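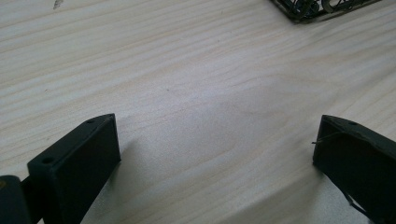 Sixteen tables, one pair of hands
Posted 12 Jun 2026

She won't sit down for the interview. There's a top to oil before lunch and the first coat has a schedule of its own, so we talk standing up, me with a notebook against the wall, her with a rag.

The shop is in the back half of an old feed store in Brurnberg. Two windows, a stove, a bench the length of the north wall. She makes tables. Only tables. Kitchen tables mostly, a desk if someone pushes.

"People ask for chairs," she says. "I send them over to Findmont, there's a good chair shop there. Chairs are a different job. A chair has to hold somebody up from every direction. A table just has to be flat and stay flat, and that's hard enough for me."

She asked that her name stay out of this. She has more orders than she wants already. Fine by us.

How it started: a kitchen table, her own, that cupped so badly after one winter that a pea would roll to the middle and stay there. She took it apart to see why. The top had been screwed down tight to the frame all the way around and the boards had no place to go.

"Wood moves. Everybody says that, and then they screw it down anyway. In February this place is so dry my knuckles split. Then June comes and every drawer in town sticks. The table's doing the same thing, only wider."

So her tops float. Slotted holes underneath, wooden buttons in a groove, a little slack on each side. She turns over a finished frame to show me and wiggles a button with her thumb. It slides. She looks pleased about it, then goes back to the rag.

I ask about the pale wood. Most of what leaves the shop is light, cream to blond, and she's picky about keeping it like that. No stain. Nothing that turns orange in five years if she can help it.

"The last owner of my house stained everything. Doors, trim, the stairs. It was like living in a teapot. I want to see the grain. If the grain goes wavy I want it right out where you eat breakfast."

And it does go wavy, on the boards she likes best. She buys from a small mill, Costigan, an hour north, and goes through the stack herself. They used to mind. Now they leave her alone with it and a thermos. She's after long slow ripples that carry across a board, with a calmer patch somewhere to rest your eye. Straight grain is easier to plane. She knows. Wavy grain tears if you look at it wrong, so it gets scraped by hand at the end, and that is where the hours go.

How many hours?

"Don't ask me that. I'd have to charge for them."

What she charges is $2,530 for the standard kitchen size, delivered if you're in the county. The smaller one is $1,523. The odd numbers come from adding up lumber, hardware, finish and a day rate and then refusing to round. A customer once tried to talk her down to the even hundred and she told him the thirty was the screws.

She made sixteen last year. That's her limit, she says, and her shoulder's limit.

The finish is where she gets talkative. She used to spray on a hard lacquer becuase that's what people expected, a surface you could park a car on. Then the repair calls. Once a hard finish chips you have to strip the whole top to fix one spot. Now it's oil, thin, rubbed in, wiped off, left, and again. A customer can fix it at home with a rag and a bit of patience.

"It'll mark. I tell them when they order and I tell them again when I carry it in. Somebody's going to put a wet pot down. Somebody's kid is going to do long division without a pad under the paper. You get a little gray smudge, a streak near the edge, and for the first month it'll drive you nuts. Then it's your table."

Can you get the smudges out?

"Mostly. Fine sandpaper, with the grain, light. Then oil. Do a bigger patch than you think or you'll see a shiny island. If it's gone black there was iron and water involved, a can or a cast iron pan, and that goes deeper. Call me for those. Don't bleach it. Please don't put bleach in the article."

It's in the article. Don't do it.

Daily care, since readers always write in: a damp cloth, then a dry one. No spray polish, the silicone kind gets down in the wood and the next coat of oil beads up on top. She uses an oil called Geltum and buys it by the gallon, but says any plain hardwax oil will do and she isn't going to argue with anyone about it. Re-oil once a year. Check it low, with the lights off and a window on the far side. The light comes across the top and shows you every dull spot and every fingerprint.

She does this herself now, bends down until her cheek is nearly on the wood, goes quiet. Finds something. Rubs it. Looks again.

The rags, by the way, get laid out flat on the gravel outside to dry. Oily rags in a pile can heat up and catch fire on their own. She had one go in a trash can her first year and the lid still has the mark on it.

I ask if she'd ever hire help. She's thought about it. Somebody to do legs. She'd have to explain things though, and she says she's bad at explaining things, this after talking for most of an hour and never once putting teh rag down.

What about her own kitchen, the table that cupped?

"Still got it. I flattened it, put it on buttons. It's got a burn on one end and a corner the dog chewed. I keep meaning to make a new one."

Orders are open again in February. Write, don't call, she's not going to hear the phone over the planer.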